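Support > Workstations > Shelves, screens and desk power > Frequently asked questions

Search this section Enter keywords Go

Shared workstations: shelves, panels and desk power

These answers apply to the Flolby range of shared desks with panel-mounted overdesk shelves, as installed by Girnum. Older Nimri desks use a different bracket and are covered only where stated. Measurements are in millimetres, loads in kilograms.

How much can the overdesk shelf hold?

The rated load for a Flolby shelf is 80 kg, spread evenly along its length. The rating assumes that every bracket is fitted and that the panels behind are joined to a return panel at one end at least. A shelf on a straight run of panels with no return must be treated as a display shelf and kept to light items.

The rating covers everything on the shelf, including anything piled on top of the books. A second layer counts in full.

How do I estimate the load without scales?

Weigh one armful of typical books on a bathroom scale by standing on it with and without them, then measure the length of shelf those books take up. Multiply up to the full length. Glossy paper is much heavier than it looks, and catalogues on coated stock can weigh nearly twice as much as paperbacks of the same thickness. Box-files should be weighed full.

Can I put things on top of a row of books?

Yes, within limits. Keep the pile below the tops of the side panels, and keep it flat. Plastic-wrapped items slide on each other and on folded paper, so they should go in a tray or a lidded box before they go up. Single sheets and folded papers left on top tend to work their way behind the books, where they drop down the back of the panel.

If the building has sprinklers, the clearance below the heads is set by the building's fire plan, which overrides anything on this page. Ask building services for the figure.

My books lean at one end. Is this a problem for the shelf?

It is a problem for the books first. A leaning row puts sideways pressure on the spines, and the last few volumes twist. On the shelf itself, a leaning stack pushes on the partition panel. The panel will take that, but a frosted glass insert should not have hard corners resting against it. Fit a bookend, or lay the last few books flat in a short stack with the largest at the bottom.

Bookends with a thin steel base plate work best. The plate goes under the books. Felt pads on the base reduce scratching on beige laminate but also let the bookend slide, so use rubber pads if the row is tightly packed.

How should box-files stand?

Upright, spine out, with the whole base on the shelf. A box-file that is tilted or overhanging will eventually come down, and the corner is the part that lands. If the shelf is too shallow for the files you use, order the deep shelf (bracket set 193) or move the files to a pedestal or cupboard.

Who is responsible for clearing a shared shelf?

That is a matter for the site. What we suggest at handover is:

- each user has a marked length of shelf
- items outside a marked length are common stock
- common stock is checked once a year, in September at most of our sites
- anything unclaimed after the check goes to the stationery cupboard or to recycling

Labels on the shelf edge last longer than labels on the items.

What order should I clear an overloaded shelf in?

Start at the top and work down. Take off the loose pile first, and put it on a clear surface away from the desk. Then remove the books from one end only. Taking books from the middle of a packed row leaves both halves free to fall.

Sort as follows:

1. Current reference, used at least weekly. Goes back on the shelf, centre section.
2. Reference used a few times a year. Goes back on the shelf, ends.
3. Booklets and thin publications. Go in a magazine holder. They disappear between thicker spines and get bent.
4. Loose papers. File, scan or recycle. Do not return them to the shelf as loose papers.
5. Wrapped or unopened items. Open them or return them to stores.

Move the monitor forward or cover it before you start if there is a shelf directly above it. Switch it off and let it cool if you intend to cover it.

Can the shelf height be changed?

Yes. The brackets hook into slotted uprights in the panel frame at 32 mm steps. Unload the shelf completely, lift it straight up to free the hooks, and refit all brackets at the same level. Two people are needed. Each bracket has a small locking tab that must be pressed down until it clicks. Most reports of a rocking shelf come down to one tab left open.

How far above the monitor should the shelf be?

Leave at least 131 mm between the top of the monitor and the underside of the shelf. This gives enough room for a hand to reach the top edge of the screen and for warm air to move. Monitors on a fixed stand are usually fine at the standard shelf height. If you have a height-adjustable stand, check the clearance with the stand fully raised.

There are reflections on my monitor when it is off. Will they matter when it is on?

Usually less than expected. A dark screen shows far more reflection than a lit one. If you can still make out ceiling lights in a white document, tilt the screen forward a few degrees. Matt screens blur the reflection and spread it, so the light looks like a pale patch. Gloss screens show it sharply.

Is the light under the shelf sufficient?

A deep shelf blocks part of the light from ceiling fittings, mainly at the back of the desk. If the level on the work surface falls below 300 lux, fit the Naltel under-shelf strip. It attaches with screws, not magnets, and its cable runs down the panel joint to the desk sockets. Do not fix the strip to the front edge of the shelf, where it will be in the user's eyes. 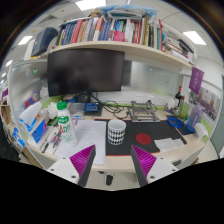
What can I plug into the power strip at the back of the desk?

Monitors, laptop chargers, desk lamps, phone chargers and similar low-draw equipment. Fan heaters, kettles and laminators must go to a wall socket. Do not plug a second power board into the strip.

Keep the sockets reachable. Papers that build up against the strip should be moved forward, and plug-in chargers should not be buried under them. If a plug feels loose, stop using that socket and report it.

Can I move the power strip?

Not yourself. The strip is fixed, and its supply cable is clipped underneath the desk. An electrician can shift it along the back edge. Moving a strip from one desk to another counts as new work and needs to be tested and tagged.

How do I clean the frosted partition panels?

Use a barely damp microfibre cloth and plain water. For finger marks, add a drop of dish soap to the water, wipe, then wipe again with clean water and dry straight away. Do not use scouring pads or citrus cleaners. The frosted face holds grease more readily than the smooth face, so it will need doing more often.

Tape leaves a residue that shows up as a shiny patch. Warm soapy water held against it for a minute or two will generally lift it. Do not scrape frosted film with a blade. Etched glass will tolerate a plastic scraper.

The coloured trim along the panel has come loose. Can it be refitted?

In most cases, yes. The trim is a push-fit strip. Clean the groove with a dry brush, start at one end, and press the strip in with your thumb. Do not stretch it as you go, or it will shrink back later and leave a gap at the corner. If it will not hold, the strip has hardened and should be replaced. Quote the trim colour and the length when ordering. Green and grey are kept in stock.

How do I clean the shelf and desk top?

Dust first, then wipe with a damp cloth. Light-coloured surfaces show ink and newsprint transfer, particularly where wrapped papers have sat for a long time. Isopropyl alcohol on a cotton pad removes most ink. Test it under the shelf first. Bleach yellows the edge banding.

Does the shelf need inspecting?

Once a year, when it is empty or nearly so. Check that:

- every locking tab is closed
- the front edge is straight when sighted from one end
- there are no cracks in the surface above a bracket
- the panel joints have not opened up

A sag of a few millimetres under load that goes away when the shelf is cleared is normal. A sag that remains means that the shelf should be replaced. Turning it over is not a repair.

Are spare parts available for Nimri desks?

Shelf brackets and bookends, yes. Panel trim and socket covers, only while existing stock lasts. Nimri brackets will hook into Flolby uprights but will not lock, and the two must not be mixed.

How do I report a fault?

Send the desk number, which is on a label under the front right corner of the work surface, with a short description. For a loose shelf, clear it before reporting. Parts queries are answered by Lempi Harju, and installation queries go to the regional desk.

Page last revised 05/10/2019

Contact Girnum Support | Copyright Girnum, all rights reserved | Back to top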